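Druvley Home Inventory - Set-up Guide
Section 4: Sorting and labelling your storage
Revised 7/27/19 by Hauwa Ekpo

Read this section before you buy anything. The Druvley sales leaflet says the whole job takes one afternoon. It took me 14 hours for a two-bedroom flat, and I had used the software before.

4.1 Before you begin

You will need the Druvley label pack, a soft pencil, a dry cloth and a clear table. The Suvarna label printer is listed as "recommended". It prints the same codes as the ones already in the pack, on thinner paper, so I would leave it in the shop until you have used up the first sheet.

1. Install the Druvley program and open a new list. Skip the tour. You can find it again under Help.

2. When asked for a home type, pick the nearest one. As far as I can tell the choice changes nothing except the colour of the heading.

3. Choose a surface to work on and keep it for this job until you have finished. A plain wooden top is fine. Wipe it down, as the labels pick up grit very easily.

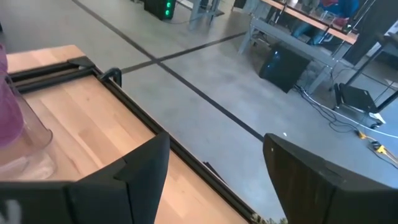

4. Set your code range. The program starts at 1273 for reasons the makers have never given. You may change this to 1, but only before the first label is saved.

CAUTION: Changing the start code later renumbers the list but cannot renumber the labels you have already stuck down.

4.2 Choosing containers

The leaflet pushes Grevard boxes because the label recess is the right size. It is. So is the flat side of nearly any other box, and the Bimex ones I use at home cost a good deal less. What matters more is whether you can see in. A code on a solid box tells you what was in it last December. A clear side tells you what is in it now.

5. Stand the empty containers where you can reach them without leaning over.

6. Decide what each one is for, and write it in pencil on scrap paper. Do not label yet. Most people change their minds at this stage, and the glue does not forgive.

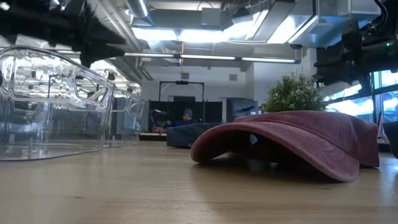

Fig. 4b. Clear plastic bins on the worktop.

7. Sort by where a thing is used. The program would like you to sort by material, which puts the oven gloves in with the curtains.

Note: "Smart Grouping" is switched on by default. Gangadharan Varma, who wrote the earlier edition of this guide, advised leaving it on. I tried it for a month and turned it off. Go to Settings, then Lists, then clear the box.

4.3 Entering your items

8. Take one item at a time and type a short name. "Cap, navy" is enough. The field for "story of this item" can be left blank without any harm.

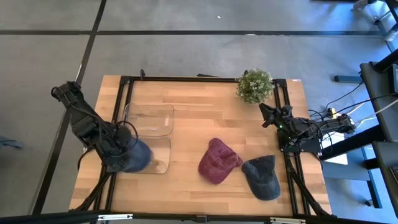 Keep the names dull and keep them in the same order: the thing first, then the colour, then the size if it matters. The search box only reads the first 20 letters, whatever the leaflet says about finding anything in seconds. A long, loving description is lost to it after the second or third word.

9. Put the item in its container and save the entry. Save means pressing the button. The automatic save runs every 9 minutes and I have lost work to it twice.

10. When a container is full, wipe the side, let it dry and press the label on from the middle outwards.

CAUTION: Labels do not stick well to cold plastic. Bring boxes in from the garage the night before.

11. Print the list and keep a copy on paper. The online backup is covered in Section 6, along with my doubts about it.

If the count on screen does not match the number of labels used, see 4.5, Missing codes.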